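Stuna cell, bench notebook
Tuesday, January 25, 2022. Cable sorting setup, gripper and tabletop

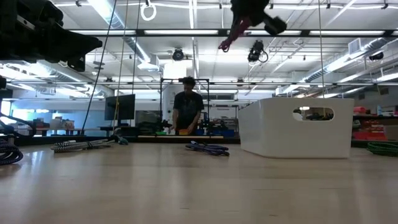 Lindqvist thinks we should leave the fingers alone until the cable routine has a full day behind it, and wants it noted that the last time we changed two things at once we spent a whole afternoon blaming the wrong one. Fair point, and noted. I changed one thing today (the finger pads) and I'm leaving the speed, the grip force and the approach height exactly where they were.

So, the pads. The old ones had gone shiny at the tips and the thinner braided cables were sliding out during the lift. Took both fingers off, cleaned the seats with alcohol, put on the new pads from the Ritum box and let them sit over lunch. Closed the gripper on a strip of paper and pulled. It held on both sides, with the same drag left and right as far as I can feel. Lovely!

Tool center point had to be taught again. The new pads are a hair thicker and I could see it in the touch-off, the tips were meeting the table early. Redid it with the pointer from four directions, saved it as stuna_tool_b. Please don't overwrite stuna_tool_a, I want to be able to go back if these pads turn out to be a dud.

Then the fun part. Laid the braided cables out on the wooden top, some coiled and one stretched out long, white bin set down beside them, and ran picks at slow speed. First 10 picks: one miss, on the purple-and-blue coil. The gripper came down in the middle of the loops and closed on air. That's a pick point problem, nothing to do with the pads. The routine takes the center of the whole blob, and for a coil the center is a hole. I moved the pick point onto the nearest strand by hand and it came up first try, and I may have cheered.

Stretched-out cable: picks fine near the middle, but the ends trail and drag over the wood on the way to the bin. Raised the lift height 100 mm and the drag is shorter, though still there. Might try picking nearer the end fitting and letting the rest hang. Want to draw that out on paper before touching the path.

Glare. The top is glossy enough that the ceiling lights come up as soft streaks on it, and the mask breaks up where a pale braid crosses one. Brutent does a matte film that would probably cure it, but I'd like to try gray paper taped down first. Cheap, and I can have it off again in a minute. If paper works we order the film.

Hanging lines: went over the ones that come down from the ceiling with the arm stopped. Retied one that had slack in it. I'd still like them pulled back further from the arm's side before anybody turns the speed up. At slow speed the arm clears everything. I haven't tried it faster and I'm not going to until that's sorted.

Fingers, for whoever does this next: the screws are short and the left one cross-threads if you so much as look at it sideways. Start it by hand. Snug, then 2 Nm, and no thread lock on the pad side. I put a paint mark across each head so you can see at a glance if one has walked.

Pick counter is reset to zero as of this afternoon. Plan is to look at the pads again at 1000 picks, or sooner if the thin cables start slipping. The old pads went on in August and we never logged a count for them, so we have no clue what they lasted.

To do
gray paper on the top, rerun the pale cable
strand pick for coils instead of blob center (have an idea for this, it's a good one)
sketch the end pick for long cables
tie back the hanging lines
back up the program, both tool files
order more Ritum pads, same hardness

Left the arm parked high with the gripper open, air off.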